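**Perception and planning engineer, Tomoana project (full time, Brostholm)**

We're looking for someone who gets excited when a planner does something sensible with a piece of cloth it has never met before. Tomoana is our software stack for handling soft things: jackets, bags, covers, liners. You'd be joining a team of 9, and your code would be running on an arm within your first couple of weeks.

The hard part right now is edges. Shiny fabric throws highlights all over the wrist camera, the hem sags wherever it likes, and our segmentation model gets confused about where cloth stops and background starts. Ellau (our grasp planner) then has to pick an approach with three fingers and very little room. We have more than 1000 logged attempts waiting for someone to dig in -- there is a lot of good stuff in there!

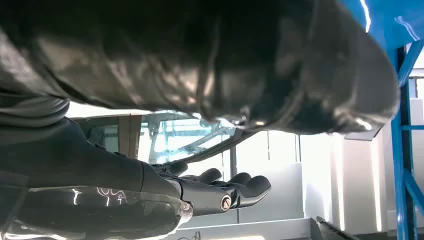
Do I need a background in robotics?

A background in computer vision, graphics or control is fine, as long as you write solid Python or C++ and like testing your work on real hardware.

What you'd work on:

- hem and edge detection under strong backlight
- replanning in Ellau when the cloth moves mid-approach
- Uvura, our log replay tool, which needs a faster timeline and a much better search box
- helping to trim our regression suite (102 cases, a few of them very slow)

It would be great if you've used ROS 2, trained a segmentation model on messy data, or spent time with camera calibration. If you've only done one of those, please still write. We pair a lot, and code reviews here are friendly and quick.

Send a short note and a link to something you've built to Tamsin Treloar, quoting job number 2146. Class projects count, and so do half-finished ones -- just tell us which part is yours. We'll start reading on 10 March 2021.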